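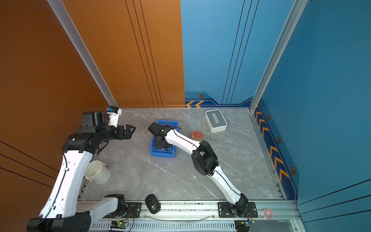
The marble-patterned tabletop with the blue crate, the bucket on its side and the round red tin.

I'd been told to bring something small to put away. It was the only instruction Koen Wouters gave me before our interview, so I turned up with my coat pockets full - a tape measure, two dead batteries, a key I couldn't place - and he looked at the pile and said, "Good, you're normal."

Koen has been helping people sort out their tables for years now. Not whole houses, he's firm about that. Tables. Kitchen tables, desks, the hall table where the mail goes to die. He teaches a short class called Skonddale, named after the street where he grew up, and the next round starts in September.

I asked him why tables and he laughed. "Because a table is where you stop. You come in, you've got something in your hand, you put it down. A closet you have to open. A table just takes it."

We sat down with coffee (very strong, I was awake until 3) and I asked him what people get wrong. He thought about it for a while.

"They buy the containers first," he said. "I had one client, lovely woman, she'd bought a full set of the Storka boxes before I even got there. Beautiful boxes. And then she's walking around looking for things that fit in them! I said, let's leave the boxes in the hall and see what we have."

So what should people use? Whatever is already in the house, it seems. He's a big fan of the plain plastic crate, the kind with no lid. "A crate is for things on the move. It goes from this room to that room and then you empty it. If it's still full after 5 days, you didn't want those things, or you don't know where they live. Either way you have to sit down and think."

I brought up cookie tins, because my grandmother's had thread in it and I was disappointed every single time. He slapped the table.

"Everybody's grandmother! But she was right, you know. A round tin is a terrible shape for a shelf and a very good shape for a hand. Buttons, thread, string, little screws. You tip it, you stir it with a finger, you find the thing. Try that in a deep box."

He once counted the contents of a button tin for a bet with his brother. It came to 1,236 buttons, and he says he won dinner on it. He still has the tin.

Buckets he's less sure about. He likes them for wet jobs and for carrying, but he thinks they turn into trash cans as soon as they get set down in a corner. "I lay mine on its side when I'm not using it," he told me. "Then you can't drop things in. My wife hates it, it rolls."

And tissues? I'd noticed he puts the tissue box toward the back of whatever table he's working on, and I wanted to know if there was a system. "No system. I have allergies." Then, a minute later: "But yes, toward the back. The front of the table is for your hands."

He used to work in the stockroom at Buschmann, a housewares store, and then at a smaller place called Indis, and he says he learned more from unpacking deliveries than from any book about tidying. You open one carton, you finish it, you flatten it, you open the next. He still does people's tables that way, one end to the other, and he won't let them skip ahead to the fun part.

I asked if his own table was clear. "Right now? No. There's a lamp on it I've been fixing since winter."

Before I left he made me go through my pockets' worth of stuff. The batteries went into a bag for recycling and the tape measure went back in my coat. The key he held up to the window for a bit, turning it over, and then he handed it back to me and told me to try the shed.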